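# Fixing a plate that slips when the hand lifts it

If your simulated robot grabs a plate by the rim, gets it a little way up and then drops it, you're in good company! I chased this fault through most of May in our Wuver table-clearing setup, and the fix was so satisfying that I want everyone to have it.

Start by replaying a failed run at slow speed with contact markers on. Ours failed 70 times out of 276, always at the rim, and the log said "grasp OK" every single time. (That message only means the fingers stopped closing. It drove me up the wall.)

Next, pause at the moment of contact and check where the fingertips meet the plate.

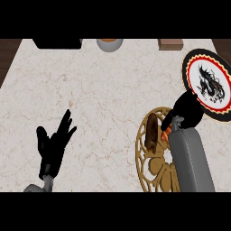
**Can I just raise the grip force?**

Raising it makes things worse in most cases, as the extra squeeze tips a thin rim out of the fingers. Leave the force alone until the contact points are right.

Now for the fun part:

1. Open the hand settings in Bredance and turn on per-finger contact reports.
2. Make "grasp OK" depend on the thumb *and* at least one finger touching the plate.
3. Add a short hold before the lift, 100 milliseconds to begin with.
4. If either contact drops out during the hold, open the hand, back away and try again.
5. Rerun the same failed starts, with the same random seeds.

Step 4 matters a lot if you plan to move to real hardware, so please test it by forcing a bad grasp on purpose. Watch the retreat path too! Ours swept low over the food on the first try, and I had to add a waypoint higher up.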